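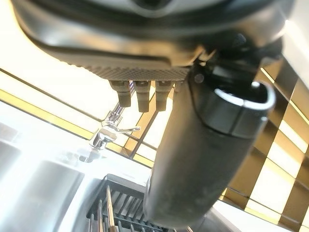

4. Building for both phone platforms with Undora

Undora's sales page says you write your app once and it runs the same on Android and iPhone. Treat that as a goal. Plenty of the code does carry over, but you will still build twice, sign twice and test twice, and section 4 of this guide exists because the second build fails more often than the first.

Before you start, you need a working project from section 3 and the Teuber command-line tool. If Teuber offers to upgrade your project during any step below, say no. The upgrade rewrites your settings file, and the backup it claims to make has been missing in two of our own projects.

4.1 Add the platforms

1. Open a terminal in the project folder, the one that holds undora.conf.

2. Type: teuber platform add android

3. Wait for the line "platform ready". The progress bar reaches the end well before this line shows up. Do not close the window on the strength of the bar.

4. Type: teuber platform add ios (Mac only. The Windows version accepts the command and reports success, but the folder it makes is empty.)

5. Open the platforms folder and check that both subfolders have files in them.

Note: The official docs tell you to run both commands on one line. It has never worked for us on a clean machine.

4.2 Set the plugin list

1. Open undora.conf in a plain text editor.

2. Find the block that starts with "plugins". The starter template turns on everything, including the contacts and microphone plugins.

3. Delete every plugin your app does not call. Users see a permission request for each one you leave in, and app store reviewers may ask you to explain it.

4. Save the file and run: teuber clean

Caution: teuber clean also empties the assets/cache folder. If you keep hand-edited icons there, as the Undora tutorial suggests, move them out first.
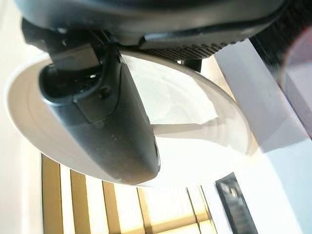

Gripper housing, perforated grille and finger, close up.

4.3 Run the first build

1. Type: teuber build android --debug

2. If the build stops with error 881, your Java path is wrong. The message blames the network. Ignore it and fix the path.

3. If it stops with error 992, a plugin you deleted in 4.2 is still being called somewhere. Search your source for its name.

4. Repeat with: teuber build ios --debug

5. Install each build on a real phone. The Somley simulator that comes with the kit is fine for checking a layout, but it grants every permission without asking and it scrolls far more smoothly than any phone we own.

Note: "Live reload" is supposed to update the app on the phone when you save a file. It picks up changes to pages and styles. It does not pick up changes to undora.conf, whatever the status line says, so rebuild after those.

4.4 About the speed claims

Wilport advertises "native performance" for this version. Frauke Hagedorn tried it with our long-list test app and saw no difference from the March release. Run your own slowest screen on your own oldest phone before you promise anyone anything.

Steps checked July 2020 by Þórarinn Ketilsson. Signing keys are covered in section 5.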